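Can a robot do the dishes yet?

My sister asked me this in August while she was scraping a lasagna pan.

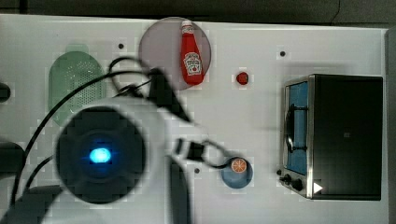 I told her no, and then I spent the next few evenings reading and watching clips to see if I'd been fair. The short version is that I'd still say no, but the no is smaller than it was a few years ago.

I work at a packaging plant outside Tatham, so I see machines do chores all day long. We have an arm at the end of line 3 that stacks cartons on a pallet. It's been there since before I was hired and it is very good at its job. It is good at it because every carton is the same size, comes down the same belt and stops in the same spot. If a carton arrives with a flap open, the arm stops and a light comes on and one of us walks over and closes the flap. On a bad shift that happens 29 times. I know because we had to log it for a while.

A kitchen is nothing but open flaps. The plate isn't where you left it. The ketchup has been put away on its side. Somebody bought a new colander and it's a different shape from the old one. People deal with this without noticing, and a machine has to be built or taught to deal with it, and that is most of the problem right there. Lifting things was solved a long time ago.

What's changed is the teaching. The older way, which is how our carton arm works, is that a technician sets each position and the arm goes there. The newer way is that a person guides an arm through a task over and over and software learns from the recordings. I watched a long talk from a small outfit called Bolau that had collected 990 runs of the same few kitchen jobs, things like moving food from a bowl to a plate or opening a little oven door. After that the arm could do those jobs with the items moved to new spots. Not every time, and slowly, but it did them.

I made a list for my sister of where I think things stand. This is one guy's opinion.

Vacuuming: done, more or less. We have one. It eats shoelaces.

Clearing a table: getting close if the table is simple. Cups and plates that are spread out, yes. A stack of greasy plates with forks between them, no.

Loading a dishwasher: I've seen clips of it and they look fine, but clips are clips. I'd want to see it done after a real dinner by a machine that has never been in that house.

Washing a pan by hand: no. You need to feel how stuck the food is and push harder in one place than another. I haven't seen anything that convinced me.

Folding laundry: better than I expected. A towel or a T-shirt, given time. Fitted sheets, no, but I can't do those either.

Cooking: depends what you mean. Putting a thing in a toaster oven and turning a knob is a fair test and I think we're near that. Knowing when it's done is harder.

The plant is a different story. Last spring a salesman from Flelley came through with a bin picking setup, where the arm reaches into a tub of mixed parts and pulls out the one you want. He ran it on our own parts, and it got through 204 of them before lunch with a handful of drops. A person on that station would do a lot more than that. But the person would also like to be doing something else, and the machine doesn't need the station to be comfortable. We didn't buy it. The price was part of that, and the other part was that the people who'd have to keep it running were the same people it was supposed to free up.

I think that's what gets missed with the home version too. If I have to clear the counter, set the dishes out neatly and stand there in case it drops one, I've done most of the work already. I'd be done sooner with a sponge.

There's a comment thread on the Dauda forum where people post what their home arms can do, and it's worth an hour if you like this stuff. Most of the folks there are patient and pretty upfront about failures. One of them has been working on getting eggs out of a carton all year — his wife has asked him to switch to golf balls.

My sister soaked the lasagna pan overnight.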